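Workbench notebook, textile care bench, Darncombe
9/1/22

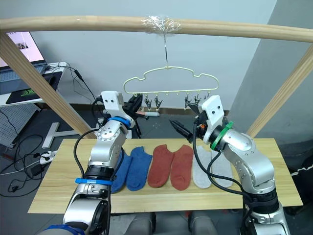
Clip hanger and six ankle socks laid out in colour pairs.

Entry on the wool wash trial. Writing this up mostly so I can find it later when someone asks why I haven't signed off on the Zesten liquid.

Zesten sent over a data sheet claiming their cold wash stops felting in untreated wool. One page, no method, a graph with no units on the vertical axis. I'm not saying it's wrong. I'm saying I can't tell what they measured. Zachary Cormier likes the stuff and has been using it at home since March, which counts for something with him and very little with me.

What I did. Cut swatches from the grey Mokgethi yarn, batch 3372, knitted up on the old flatbed at the same tension dial setting we used last winter. Marked each one with a cotton thread box in the middle and measured the box, not the outer edge, because the edges curl and you can get any answer you like from a curled edge. Half went through in Zesten, half in plain water with nothing in it. Same machine, same cold cycle, 33 minutes each. Dried flat on mesh, left overnight, measured again in the morning.

Results so far: both sets shrank. The Zesten set shrank a bit less in length and a bit more in width. If I squint I can call that an improvement. Area is close enough that I wouldn't bet lunch on it. The plain water swatches feel harsher in the hand, but I knew which was which when I felt them, so ignore that.

Problems with my own test before anyone else points them out:

The machine fills by weight, and a handful of swatches weighs next to nothing. I padded the load with old tea towels. Cotton rubbing on wool is a different thing from wool rubbing on wool, and I have no idea which is worse.

Water temperature at the tap drifts. I took it once at the start of the first load and then forgot until the third.

One swatch came out with a snag through the thread box. Left it out of the average. Its number is on the back page (1417) in case someone wants to put it back in and see what changes.

The Uvton people say you need 60 washes before felting tells you anything useful. They also sell the test machine that does 60 washes, so make of that what you will. Still, a single cold cycle is thin evidence for or against, and I'd be annoyed if someone handed me this page and called it proof.

Zachary's argument, as best I can put it: the liquid has lanolin in it, lanolin coats the fibre, coated fibre slides instead of locking. Sounds fine. Then it should work just as well if I rub lanolin on by hand and wash in water, and it should get worse after a rinse. He hadn't thought about the rinse. Neither does the data sheet. Adding a lanolin-only set to the next round, plus one with an extra rinse.

I also don't trust the softness claim on the bottle. "Up to" twice as soft. Compared with what, and who was touching it? If we do a hand feel test here, the swatches get coded and somebody other than me does the coding.

For next time:
Thermometer reading every load, written down when it's taken.
Wool padding for the load. There are two dead jumpers in the bottom drawer that will do.
Steel rule only. The cloth tape has stretched by nearly a millimetre over its first 10 cm, which is bigger than half the differences I'm trying to see. Old results done with it are suspect, including mine.
Ask Mokgethi if batch 3372 had any shrink treatment. The label says untreated, but so did the last one.

Not recommending the Zesten for customer knits yet. Not binning it either. Bottle is on the second shelf with my initials on it, please don't use it on the tea towels.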